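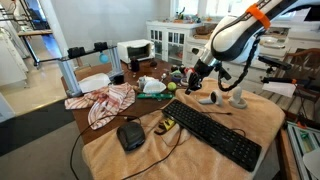

PLANDVILLE, September 8, 2020

Breadcrumb: Newsletter > Around the House > Surfaces

The Table Report

Every home has one flat surface where things go to wait. In ours it's the wooden table, the reddish-brown one, and as of this morning it is hosting a computer keyboard on a bath towel.

I'd like to say a word for the towel. It is peach, it is large, and it was bought at the Tistano outlet as one half of a set whose other half has not been seen in May or any month after it. It hangs over the near edge of the table like a tablecloth at a restaurant that has given up. The keyboard lies across it at a slant, the mouse sits off to the left, and the cables go over the front and down toward the floor, where cables have their own society and I don't interfere.

A reader in Requena wrote in after the last issue to ask how I keep a table clear. I have read the letter several times looking for the sarcasm. So, for the reader in Requena and anyone else with a table, this is how the great clearing goes, or how it is planned to go after lunch.

Start with cloth. Cloth is the easiest thing to put away and the thing that makes a table look worst. Besides the peach towel there's a dish towel in red and white stripes, crumpled up, and a white cloth behind it that somebody took the trouble to fold. I have noticed that a folded cloth can stay on a table three times as long as a crumpled one. It looks as if it has an appointment. Send them all to the linen shelf or the wash, and don't stop to sniff more than once.

Next, electronics. The two white controllers with the rings on them are from the virtual reality set, which lets a person stand in the living room and visit a canyon. One is lying on its side and the other is more or less upright, and I can't report that either has ever been returned to its box by the person who took it out. They go back in the box now. If the box is gone - ours went out with the recycling, flattened, by me - a shoebox will do. Write on the lid what's in it. I once opened 70 percent of the shoeboxes in this house looking for a stapler.

The small yellow and black device between the mouse and the keyboard I am leaving alone. I have a firm policy about small devices, arrived at the hard way: the one you put in a drawer is the one that turns out to have been needed by everybody, immediately.

Then the middle of the table, where the real trouble lives. There is a tennis ball. We don't play tennis. Beside it is a plastic container with its lid on, and I want to dwell on that, as a container and its own lid in the same room is the nearest thing this household has to a family reunion. The lid drawer in the kitchen currently holds what feels like 500 lids and fits none of them to anything. If you have a matched pair, don't separate them. Don't even wash them in the same load as the others.

In front of the container is a bright green thing. It's either a toy or a marker, and I have decided not to find out until I need one or the other.

Behind all that come the cups and containers, in green, red and blue, huddled together like guests who only know each other. My rule for cups is that they travel in one trip. You load up, you walk to the sink, you don't look back at the table to see what you've missed. What you've missed will keep.

After this you should be looking at wood. Wipe it down with a damp cloth (the folded one, if you've hidden it too well to find another) and dry it straight away. Gillitby wax is fine on an old top like this one, a thin coat, and keep everyone's elbows off it until supper. The tin claims to be good for years. Ours has been good for years mostly by staying shut.

How long does the clear table last? I kept notes in the spring. The record is one evening, and there was a power cut. By breakfast there was mail on it, and then a single sock, and once there is a sock the other things feel welcome.

I've been told the answer is a basket at the end of the table for whatever lands there. We tried the basket. We then had a full basket on a full table, and it had to be moved every time anyone wanted to use the keyboard.

Next issue: the chair in the bedroom, and whether it has ever been sat on.

3148 shares | 70 comments

Contact the newsletter desk | © 2020 The Plandville Household Letter | Back to top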